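The company wants me to know the cell looks after itself. I've driven out to the Rutberg workshop to hear it, and the technician who runs the thing day to day is already shaking her head.

"It looks after itself the way a boat does," she says.

The cell, sold as the Resitz, is an arm, a gripper and a table of play food. The brochure promises a full setup in 17 minutes. She has never managed it in under 28, and most of that goes on the fingers.
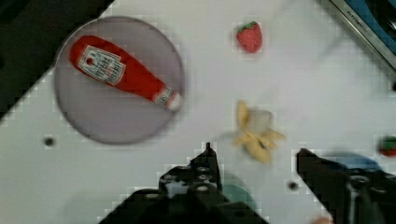
Fingers are the part she checks before anything else. If one sits a hair off square, she says, the pair will close on air and the software will blame the camera. She goes over the round fasteners on them by hand, then tries a grasp on something awkward, and a toy banana with its peel splayed out is about as awkward as the table gets. "The manual says check monthly. I don't know whose month that is."

I ask about the calibration, which the maker calls automatic.

"You press the button, sure. Then you press it again when you don't believe the number."
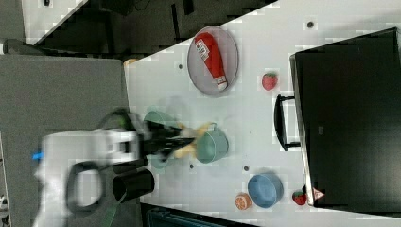 Cables are her other complaint. They rub, they stiffen, and the log won't mention it. Hers shows 3,612 cycles since the last service and not a single warning, a record she finds more worrying than comforting. She keeps her own notes in a paper book.
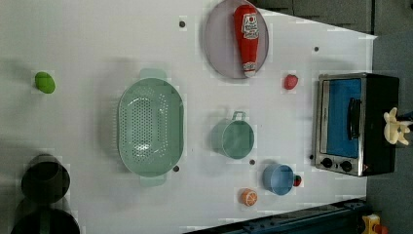

Mercado, the firm that sells the service plan, takes a different view. Its support desk told me by email that the log is "sufficient for routine care" and that paper notes are a matter of personal preference. A yearly plan costs $923, parts extra.

She reads the email twice and hands back my phone.

"Ask them what a finger costs," she says.

I did. They're getting back to me.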